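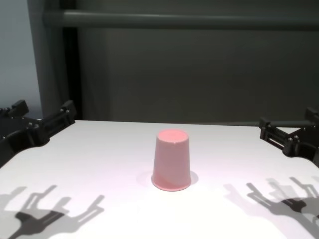
Harnow Facilities Forum > Shared Rooms and Kitchens > Storage of reusable cups: upside down or on their sides?

Posted by L_MacRitchie (Moderator)

Colleagues,

Following the review of the shared kitchens in March, the Facilities Office has been asked to issue one rule for the storage of the reusable plastic cups. At present each floor follows its own practice. The Grestow floor places cups rim down on the open shelf. The Flimemard floor stacks them inside one another in the cabinet. The Manalo floor lays them on their sides in the drawer, a practice that has drawn written comment from the cleaning contractor.

The proposed wording is as follows:

"Reusable cups shall be washed, dried and returned to the shelf rim down, in a single layer. Cups shall not be stacked while damp."

Members are invited to comment before the wording is sent to the building manager on Friday. Comments should be confined to the cups. The matter of the dishwasher schedule is being handled in a separate thread.

Lewis MacRitchie
Facilities Office

----------

Posted by northstair

I support the proposal as written. A cup standing rim down keeps dust out of the inside, and anyone reaching for it takes hold of the base and the sides. The tapered cups are also wider at the rim than at the base, so they stand more firmly that way on a smooth surface.

I would ask that the wording include the word "clean" before "shelf." At present the shelf on our floor is wiped when someone remembers to do so.

----------

Posted by k.drawer435

With respect, I do not agree. Placing the rim directly on a shelf brings the part one drinks from into contact with whatever is on that shelf. The Manalo floor uses the drawer for precisely this reason. The drawer has a liner, the liner is washed, and the drawer is closed.

I have yet to see the written comment from the contractor. Could it be made available to members?

----------

Posted by L_MacRitchie (Moderator)

The comment states that cups laid on their sides roll when the drawer is opened and that several have been found behind it. It also states that water was found in cups put away damp. I will attach the full text to the file for the building manager.

----------

Posted by tealine

Both points have merit, and I would draw attention to a matter that has not been raised. The cups have a thicker band at the rim. On ours, water collects under that band when the cup is put down wet on a flat shelf, and there is a ring on the surface the next morning. Standing the cup rim down does not dry it. If the rule is adopted, a slatted rack should be supplied so that air can reach the inside.

The same applies to a cup on its side unless the open end is tilted downward. Tilted that way, it drains quite well.

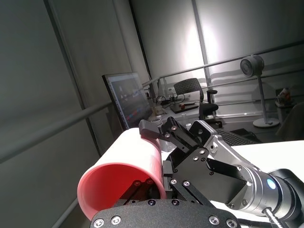

Pink cup on its side, open end facing down.

----------

Posted by k.drawer435

I thank tealine for the illustration. That angle is what I have been recommending to the Manalo floor. The difficulty is that the drawer is flat, and I accept that a cup will not hold such an angle without support. A folded towel along the back of the drawer would be sufficient.

----------

Posted by northstair

A folded towel in a closed drawer will be damp by the middle of the week. I could not support that as a building-wide rule.

I would support the rack.

----------

Posted by room631

May I ask what is proposed for rooms that have no shelf and no drawer? Room 631 has a table and a sink. Our cups stand on the table, rim down, and are moved whenever the table is needed for a meeting. They are then moved back, usually by me.

I would also note that white tables show every water mark. A tray beneath the cups would be welcome.

----------

Posted by L_MacRitchie (Moderator)

The Facilities Office had not considered rooms without storage, and I am grateful for the question. The supply list permits a slatted rack or a tray for each shared room, but not both. The rack holds 8 cups in a single layer. The tray holds 10.

----------

Posted by tealine

The rack, then, for any room with a sink, placed beside the sink. A tray only gathers the water in one place and someone must empty it.

----------

Posted by room631

There is no space beside our sink. I should prefer the tray and am prepared to empty it.

----------

Posted by flimemard_desk

Writing on behalf of the Flimemard floor. We have stacked our cups for a long time without complaint. The single layer requirement would take up the whole of our cabinet, where we also keep the plates. We ask that stacking of fully dry cups be expressly allowed. Two of our cups did become stuck together and had to be parted with warm water, but they had been put away wet.

----------

Posted by northstair

I have no objection to stacking dry cups in a closed cabinet. My concern is the open shelf.

----------

Posted by L_MacRitchie (Moderator)

Having considered the replies, I propose the following revised wording:

"Reusable cups shall be washed and left to dry rim down on the rack or tray provided. Dry cups may be kept rim down on a clean shelf, or stacked in a closed cabinet. Cups shall not be stored in drawers."

The choice of rack or tray will be left to each room. Requests should be sent to the Facilities Office with the room number.

----------

Posted by k.drawer435

I wish my objection to the final sentence to be recorded. The Manalo floor has one narrow shelf, and it is used for the coffee filters.

----------

Posted by L_MacRitchie (Moderator)

The objection is recorded. I will visit the Manalo kitchen on Friday morning to measure the shelf - please have the filters moved before then, if possible.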